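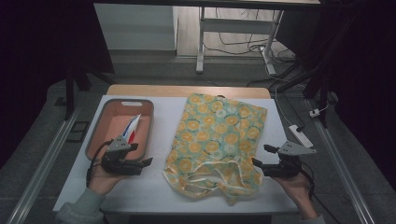
How long does the Ileo handheld gripper pair take to set up at a tabletop cell?
A trained operator should allow 13 minutes for the pair, including the jaw check and the cable check. A first installation takes considerably longer.

Review: Ileo handheld gripper pair, with Dikitau maintenance kit
Reviewed by Ornella Mancuso, Equipment Office, Fesasow
Friday, September 25, 2020

The Equipment Office assessed the Ileo pair over 200 hours of use at its tabletop cell. Daily checks were carried out by Settimio Cirillo and Benedetta Mazza, who kept the maintenance log.

Assembly is straightforward. The supplied key fits every screw, and the mounts go on without force. The printed guide is less satisfactory: the page on jaw alignment refers to a part that was not in our box, and the supplier needed two requests before sending a corrected sheet.

Jaw alignment held well on rigid packaging. Soft goods are more demanding. Thin fabric and coated cloth will slip if the faces do not meet squarely,
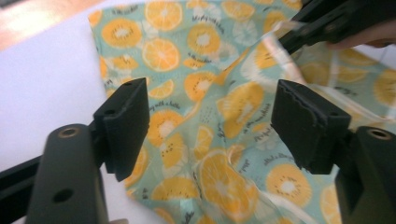
and for such work we advise checking the closing gap at the start of every shift. The pads should be wiped with a dry cloth. Solvent cleaner left ours tacky and is not recommended.

The cables are the weakest point. One connector worked loose in the second week and was replaced under warranty (order 3379). Users should leave enough slack for the full reach of the arm and inspect the strain relief weekly.

The Dikitau kit contains spare pads, screws and a feeler gauge. The gauge is accurate, but the case does not close properly once opened.

Rating: suitable for purchase, subject to a corrected guide. The pads will be inspected again in December.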